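Losovstead Extends Hours at Pramanik Library Annex

The Losovstead Public Library will extend opening hours at its Pramanik Street annex beginning 15th February, following a vote by the library board to accept the revised operating plan for the building. The annex will open an hour earlier each morning and will close at 9 p.m. on four evenings of the week, in place of the present 6 p.m. closing.

The change comes after a review of use at the annex carried out last August. During that month the library recorded 609 visits after 4 p.m., compared with 593 visits during all the earlier hours combined. The review also found that many residents who returned materials in the evening did so through the outside drop box after the building had closed, and that requests for evening study space were regularly turned away.

Under the new plan, the reading room, the periodicals shelves and the public computers will be available during all opening hours. The local history collection will continue to be open by appointment only, as its materials must be brought up from storage by trained staff. Appointments may be made by telephone or at the front desk, and should be requested at least 3 working days in advance. 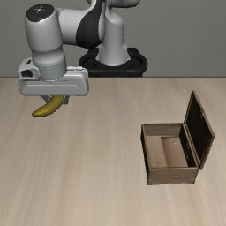

Furniture for the reading room has been chosen with longer visits in mind. The board asked that the old dark tables, many of which date from the opening of the annex, be replaced before the evening hours begin, and the contract was awarded to Studier, a furniture supplier based in Skerkov. Residents who replied to the library's survey were asked to choose between a dark finish and a light one, and a clear majority favored the light. A pale wood top against a plain gray wall, as in the picture, is close to the combination they selected, and the reading room walls will be painted gray to match. The library has ordered 14 tables, each with seating for four. Two will be set at an adjustable height for readers who use wheelchairs.

The old tables will not be discarded. Those in sound condition have been offered to the Losovstead school district for use in classrooms, and the remainder will be sold at the library's spring book sale. Proceeds will go to the children's collection.

The cost of the additional hours will be met from the library's existing operating budget. Savings from the new heating system, installed at the main building two years ago, will cover most of the added staff time - the balance will come from a reduction in spending on printed directories, which are now consulted mainly online. No increase in the library levy has been requested.

The board considered a proposal to open the annex on public holidays as well, but decided to postpone a decision until a full year of figures for the new hours is available. Hours at the main building are not affected by the change.

Parking at the annex will remain free for library visitors. The lot on the north side of the building will stay open until 30 minutes after closing, and the town has agreed to repair the lights along the walkway to the Pramanik Street bus stop before the evening hours start. Visitors are asked to use the side entrance while painting is under way in the front hall.

Books due at the annex during the painting work may be returned to either building. Holds already placed for pickup at Pramanik Street will be kept for an additional week, and borrowers do not need to contact the library to receive the extension. A printed schedule of the new hours is available at both front desks.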